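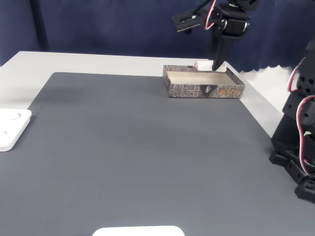
Small Arms, Small Tasks: Are Machines Ready for the Chores?

Drustarholm, 14 June 2020

The Skaltida workshop in Drustarholm occupies two rooms above a former printing works. Its programme of research, known as Tabrizi, is concerned with a question that most households could put in a sentence: when will a machine be able to clear a table? The answer offered by the staff is cautious. Certain parts of the work can be done today. The whole of it cannot.

The programme uses small black arms driven by servo motors, mounted on a table with a dark grey mat. The tasks set for them are modest by design. A white block is to be brought to a shallow cardboard tray, or taken from it. A person performs such an action without thought, and can do so while speaking on the telephone. For the arm it is a series of separate decisions – where the block lies, how it is turned, how far the fingers should open, and at what height they should close.

In May the team completed 61 trials of the tray task under steady lighting, of which 40 were recorded as successful. The remainder were divided between poor grips and poor placement. Skaltida does not regard the figure as disappointing. It does note that a kitchen porter who dropped a third of the plates would not be kept on.

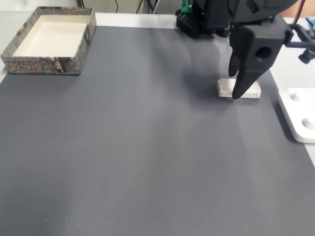
The difficulty of flat objects

Visitors tend to assume that heavy or fragile items present the greatest challenge. In the experience of the workshop, low and flat items are more troublesome. A mug offers a tall side to hold. A small block lying on a table offers very little, and the tips of the fingers must come down almost to the surface before they can close on anything. If they stop too high, they pass over the object. If they go too low, they press into the mat and the motors strain.

Shadow is a further concern. The arm casts its own shadow over the area in which it is working, and a system that relies on a camera must learn to disregard it. The same problem would arise in any home with a single ceiling light, and it is one reason why results from a well-lit laboratory should be read with care.

The tray adds its own demands. Its walls are low, but a finger that catches the rim will push the tray across the mat, after which every stored position is wrong. Staff have resisted the suggestion that it be fixed down. Dishes, drawers and lunch boxes are not fixed down either, and a method that depends on it would be of little use outside the building.
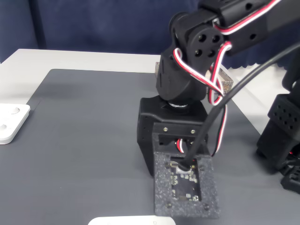
One of the arms at Drustarholm, with its servo wiring and base housing.

From bench to shop floor

The prospects are somewhat better in light industry. Werkum, a packing firm which has followed the programme from the start, has 12 stations at which small parts are placed into trays by hand. The parts arrive in the same place, facing the same way, for hours at a time. Under those conditions a simple arm may be worth having, even a slow one, provided that someone is near enough to put matters right when it fails.

Werkum has so far agreed to a trial at 2 of these stations. The firm has asked for a full record of stoppages, including the time taken by a member of staff to attend to each. This last item is often left out of published claims, and it can alter the result a good deal. A machine which saves an hour of packing and costs nearly as much in supervision has saved very little.

Wiring is the other matter on which the firm has sought assurance. Cables that loop freely about the joints are convenient on a bench, where a worn lead can be changed in minutes. On a packing line they would have to be enclosed, and an enclosed cable makes for a stiffer and heavier arm.

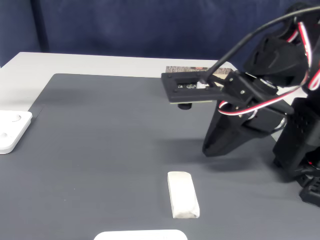 The household remains the harder case. A home is rearranged daily by people who have no interest in helping a machine, and the range of objects in one kitchen drawer exceeds anything attempted under Tabrizi. The programme's next stage will bring in spoons, sponges and folded cloths, and the lighting will be varied between trials. Skaltida expects the rate of success to fall when this begins, and has said so to its funders.

For the present, the workshop advises against any purchase made in the hope of being relieved of the washing-up. Its own cups are still washed by hand, according to a rota kept beside the sink.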